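Guides > Stone Care > Sealing a Marble Countertop

Marble is porous and needs a penetrating sealer. This procedure covers honed and polished slabs up to 16 square feet per batch of product.

Test first. Place a few drops of water on the stone and wait 15 minutes. If the spot darkens, the old sealer is spent. If the water stays beaded, stop here and test again in August.
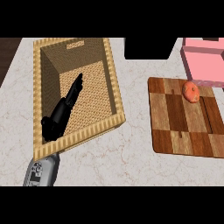 Wash with a pH-neutral cleaner, never vinegar or lemon. Acid etches calcite, and sealer will not repair an etch. Rinse twice, dry with a lint-free towel, and leave the slab overnight.

Apply Dumer 557 with a folded cotton cloth, working in sections two feet wide. Keep the surface evenly wet for 8 minutes - longer and the residue hazes. Wipe off all excess, then buff with a second cloth.
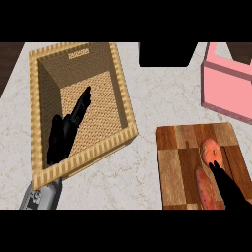 Pale marble with thin tan and light brown veining.

Haze left after buffing can be removed by wetting it with fresh sealer and wiping at once. Lagman stone soap is safe for daily cleaning after the cure period printed on the can. Do not use oil-based polish over a penetrating sealer - it traps dirt and the next coat will not absorb.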